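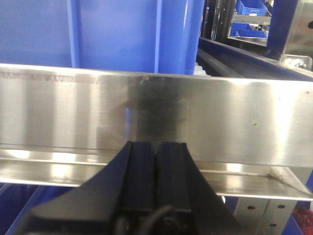 A two-finger gripper at the steel rack in the Drevlow test room.

Drevlow tests two grippers for work at narrow shelves

The automation firm Drevlow has finished the first part of a comparison between two robot grippers at its test room in Donumberg. The tests cover a task that many small warehouses still do by hand: taking boxes and bags from plastic bins on a steel rack and putting them back in another bin.

Both grippers are of the parallel type, with two fingers that open and close. The first comes from the supplier Uysal and has stiff fingers with flat tips. The second, from Ollier, has softer pads and a shorter housing. The same arm and the same controller were used for both, so that the results can be compared directly.

In total the arm made 3127 picks in October. The plan was only 2000, but the team decided to continue after the first results for the two models came out very close.

According to the company, most of the failed picks had little to do with grip force. They happened near the front of the shelf, where a steel ledge leaves not much room under the housing of the gripper. The controller counted 635 stops because of unexpected contact. Of these, 571 were in the zone close to the ledge, and only the rest were deeper inside the bins.
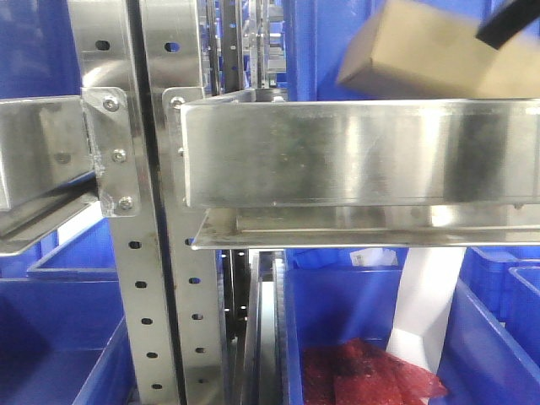
Cardboard boxes were the easier part of the test. Both grippers could hold a box by its edge, and the operators could increase the speed of the arm two times during the month. Thin plastic bags were more difficult. The stiff fingers from Uysal sometimes closed above the bag and came up with nothing, while the pads from Ollier often took the bag but let it go late, so that it landed across the rim of the next bin.

The cameras were a second subject of the comparison. One small camera is mounted at the wrist of the arm, and others are fixed beside the rack. The wrist camera gives the better view of the fingers in the last moment before contact. However, the polished steel is a problem for it, as reflections in the metal were several times taken for the edge of an object. The fixed views were less sensitive to this, but the arm itself can hide the bin from them.

Drevlow now combines both views in the controller and gives less weight to the wrist camera when it is close to bare metal. The company says that the number of stops went down after this change, but it wants to repeat the measurement before it publishes a figure.

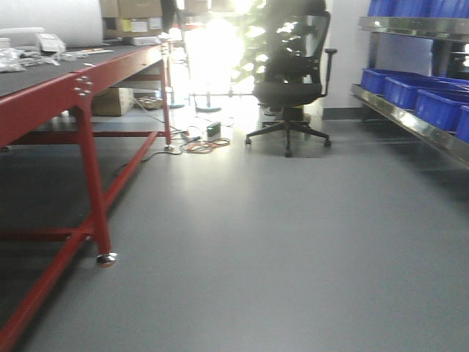
Daylight is also on the list for the next part. The window in the room is very bright in the morning, and runs started before ten o'clock had more camera errors than those in the afternoon. The team will repeat one set of picks at different hours, with the bins in the same order each time.

No decision between the two models has been made. Uysal has offered a set of narrower fingers, and Ollier is working on a pad with a rougher surface for plastic bags. Both parts should be tested on the same rack, with no change to the height of the shelves.

Drevlow plans to show the rack with one of the grippers at an open day in Donumberg. It takes place on a Sunday, and visitors can bring small boxes of their own for the arm to pick.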